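How to Clean and Care for a Marble Kitchen Counter

Updated 3 May 2024

Marble is a beautiful stone, but it is softer than many people think. I have worked with stone surfaces for 10 years, first in the workshop of Torkow and now on my own, and most of the damage I see comes from wrong cleaning. Please read all the steps before you begin.

What you need

A soft cloth, and a second one for drying
A bowl with 600 ml of warm water
2 drops of mild dish soap
A stone sealer (I use the one from Prenutis)

Step 1. Take everything off the counter and remove the crumbs with a dry cloth. Small hard grains can scratch the polish.

Step 2. Mix the soap in the water. Wet the cloth, squeeze it well and wipe the stone in long movements. Do not forget the front face, where drops run down and dry.

Step 3. Wipe again with clean water, then dry the stone completely. If water stays, it leaves pale rings.

Step 4. Seal the stone. Put on a thin layer, wait the time that is written on the bottle and take off the rest. I do my own counter every March.

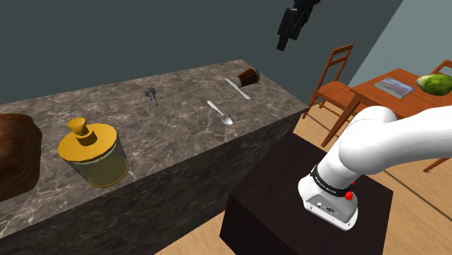
After sealing, be patient. Some sealers need up to 168 hours to become fully hard, and during this time you should keep oil and wine far from the surface.

Never use vinegar, lemon or bathroom cleaner. Acid eats the polish and makes dull spots, which a sealer can not prevent. If you have such a spot already, try a polishing powder made for marble on a small hidden place first. For deep spots it is better to call a stone worker.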